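Skisley Reuse Yard: where we've got to since the last report

Hi all, and thanks for the extra week on this one. July was a bit of a blur, and I wanted the real tonnage in hand before I wrote anything down.

So, the headline number first. We took in 1,856 tons of mixed demolition rubble at the Skisley yard this period, and 705 tons of that has already gone back out as graded base under new paving. Most of it went to the Castellanos parking lot job, and they've asked for more (hooray!). The rest is sitting in the two long piles by the north fence, waiting for its second pass through the crusher.

The crusher itself has behaved. The screen deck has not. We lost four working days to a torn mesh, then another one when the replacement came in the wrong size, so the fine grade is behind where I told you it would be in the spring. Odico have now sent the right panels and we keep a spare set on the shelf. I should've had that in the original budget, and that's on me.

Timber is the part I'm most excited about. We pulled 400 floor joists out of the old Medusow warehouse, nearly all of them sound, and denailed them on site before they ever saw a truck. That was slower than I'd planned for – old nails are stubborn things – but the crew got quicker every day and we've got buyers lined up for more than half the stack. 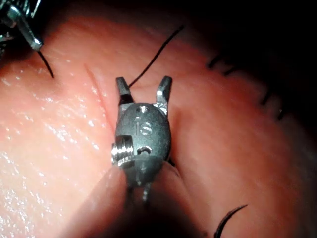 Photo credit: Skisley media library

Money next. We're under on fuel and over on disposal, mostly down to a load of plasterboard that got mixed in with the brick and had to go out at the higher rate. I've changed how the loads get checked at the gate: the driver now tips onto the flat pad and somebody looks through it before it joins a pile. It adds a few minutes per truck and I think it's worth every one of them.

Training is going fine. We've got 20 people signed off on sorting now, and six of those can run the loader too, so a sick day doesn't stop the line anymore.

Still open from last time: the dust readings on the east side (one more set to come), the noise barrier, and the rainwater tank, where I'm waiting on a price. I'd also like to move what's left of the signage money over to a second magnet for the conveyor, as we're still finding rebar ends in the fine grade. Could you let me know if that's okay before I order it? The quote runs out on Friday.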